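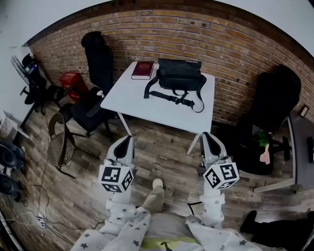 Shoulder bag

A shoulder bag is a bag carried by a single strap that passes over one shoulder or diagonally across the chest. It is used for books, papers, portable computers, clothing and personal items. The term covers a wide range of sizes and shapes, and in everyday speech it overlaps with messenger bag, satchel, laptop bag and crossbody bag. What these have in common is the single strap, which sets them apart from backpacks (two straps) and from handbags and briefcases (carried mainly by a handle).

Terminology

Usage differs between makers and between shops. A satchel usually has a stiff body and a flap that closes over the front. A messenger bag has a soft body, a wide flap and a strap meant to be worn across the chest. A laptop bag, sometimes called a computer case, has padding on at least the two large faces and a main compartment sized to a screen measurement. A crossbody bag is generally smaller than the others and holds a phone, a wallet and keys. "Shoulder bag" is the general word and is often used for any of them.

Sling bag is a more recent term. It normally means a bag worn high on the back with the strap fixed at a slant, and some writers treat it as a separate type.

History

Bags hung from one shoulder are old and are found in many parts of the world. Grain bags, game bags and mail pouches all used the arrangement because it left both hands free. School satchels in leather were common in Europe by the nineteenth century. Armies issued canvas haversacks on the same principle, and surplus haversacks were later sold cheaply to students and workers.

Padded fabric bags became common with the spread of portable computers in the 1980s and 1990s. Early cases were boxy and heavy, with thick foam on every side and room for a power supply, cables and disks. As computers became thinner the cases did too. A present-day padded shoulder bag may be only slightly thicker than a large hardcover book when empty.

The collector Mesfin Belay, whose catalog of everyday carrying bags lists 1,519 items, divides padded bags into "box" and "envelope" types. Box types have a separate side panel, or gusset, running around the body. Envelope types have two faces sewn nearly edge to edge. Belay's division is widely repeated by sellers of secondhand bags, though many bags fall between the two.

Construction

Body. Most padded shoulder bags are made of a woven synthetic fabric, usually nylon or polyester, over a layer of closed-cell foam. The inner face is lined with a thinner cloth. Black is the most common color, followed by gray and navy. Cotton canvas and leather are also used, with or without padding.

Padding. Foam may be glued to the shell, quilted to it with rows of stitching, or held loose in a pocket. Quilted foam stays in place longer but lets water in at the needle holes. Loose foam can be taken out for washing and tends to bunch at the bottom of the bag if the pocket is cut too large.

Closure. Zippers are the usual closure. Flaps are held with hook-and-loop tape, buckles or magnets. A two-slider zipper running around three sides lets the bag open flat.

Pockets. An outside pocket for papers is common. Pen loops and a key clip are often sewn inside the front compartment.

Labels. A fabric label with care instructions or the name of the maker is normally sewn into a seam along the top or side, where it does not take any load. White labels with black print are the cheapest to produce.

The strap

The strap is the part that most affects how the bag carries and is usually the first to fail. It consists of a length of webbing, two end fittings and an adjuster.

Webbing is sold by width and by breaking strength. For a bag meant to hold a computer and a few books, a width of 1.5 inches is typical. Narrower webbing folds over on itself and cuts into the shoulder. Some straps have a sliding pad with a rough underside.

Adjusters are made of plastic or metal. The most common is the three-bar slide, through which the webbing doubles back on itself. Side-release buckles are added to some straps so that the wearer can take the bag off without lifting it over the head. Plastic buckles are light and quiet, but they can crack in severe cold or when stepped on. Metal fittings last longer and may scratch a tabletop.

End fittings are either sewn in place or attached with swivel clips. Swivel clips let the strap be removed and keep it from twisting. In a bench comparison described by the bag maker Desta Gidey in the trade newsletter Kurkatar, a strap with clips was loaded and released 3,000 times. The webbing showed little wear, and the damage was in the stitching at the bag end. Gidey recommended a boxed cross-stitch at that point and a backing patch inside the lining.

Use and fit

Worn on one shoulder, the bag hangs at the side and can be reached quickly, but it slides off easily, especially over a smooth coat. Worn across the chest it is more stable. The bottom of the bag should sit at or a little below the hip. A bag hung lower swings into the leg when walking.

Weight carried on one side causes the wearer to lean the other way. Changing shoulders during a long walk reduces strain. For heavy loads carried every day, a backpack is generally the better choice.

Heavy flat objects such as hardcover books are best placed against the face of the bag that rests on the body. Dark cloth-covered books can leave color on a pale lining if they get damp, and the corners of hard covers wear through thin linings over time.

Storage at home and at work

Shoulder bags are awkward to store because of the strap. A bag put down on a table often has its strap hanging over the edge – at a height where it may be caught by a passing leg, a chair arm or a small child. Common ways of dealing with this include:

– tucking the strap under the bag
– unclipping it and putting it inside
– hanging the bag from a wall hook by the strap or the top handle
– keeping the bag in a crate or open bin at floor level

Hanging a loaded bag over the back of a chair is common in offices and classrooms. High-back office chairs on casters usually stay upright with a bag on them but may roll. Light folding chairs can tip backward when the person sitting in them gets up. Mackenzie Fehr's household guide Prurkitz advises keeping bags off chairs altogether and giving each one a fixed place near the door.

Bags that will not be used for some months should be emptied and stored with the zipper partly open. Stuffing the bag with paper keeps the foam from creasing. The strap should be laid out straight or rolled, since webbing folded sharply around a buckle for a long time will hold the bend.

Care and repair

Most synthetic bags can be wiped with a damp cloth and mild soap. Machine washing is not recommended for bags with glued foam, as the glue may let go. Bags should be dried open and out of direct sun. A room fan is enough in most weather.

Frayed strap ends can be sealed with a flame or a hot knife if the webbing is nylon or polyester. Cotton webbing must be stitched. A broken side-release buckle can be replaced without sewing when the webbing is threaded through both halves, and repair buckles with a split bar are sold for straps that are sewn shut. The repairer Volkan Ertürk of Hendriks, a luggage workshop, recorded 213 shoulder bags brought in over one year. Strap and buckle faults were the largest group, with zippers second.

See also

Backpack
Briefcase
Haversack
Webbing

Related articles
Book covers and bindings
Folding chairs
Office chair casters
Wall hooks and pegs

Recently updated
Storage crates
Pedestal fans
Table legs

20 shares | 3 comments

Contact the editors | © Plunar Reference | Back to top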